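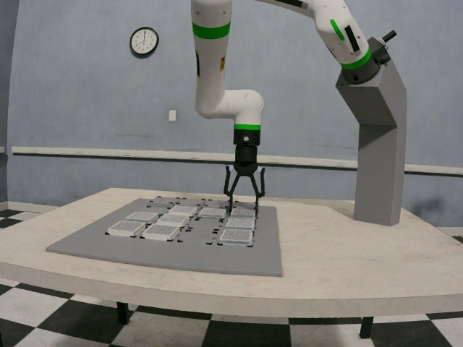 Ticket 1277
Site: Irkville laboratory, plate handling cell
Opened by: Maiara Aguiar, Laboratory Operations
Assigned to: Kvido Sýkora, Automation Support
Opened: 2021-04-16
Status: Pending site confirmation

Reported issue
The plate transfer routine stops with message 717, "position mismatch," when a technician has moved a plate by hand between runs. Staff on the evening shift have been clearing the message and restarting the full sequence, with a loss of 20 minutes each time.

Support response
The deck map in Bokarer is written at the start of a run and is not updated when plates are moved by hand. Staff are requested not to clear message 717 until the map has been compared with the board, including the positions shown as empty.

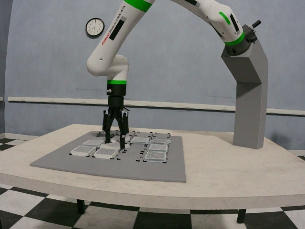
Once the comparison is complete, select Edit Map, correct the affected positions and choose Resume. A full restart is not required.

Comment, M. Aguiar
The procedure has been shared with both shifts. Technicians who formerly loaded plates by hand are now responsible for the deck map, and this duty does not appear in their job descriptions. Several have asked who may approve a correction when the shift lead is at Brudadthorpe.

Comment, K. Sýkora
Approval rights can be given to any trained technician. Training takes 60 minutes and will be offered at Irkville in May. Please send the list of names.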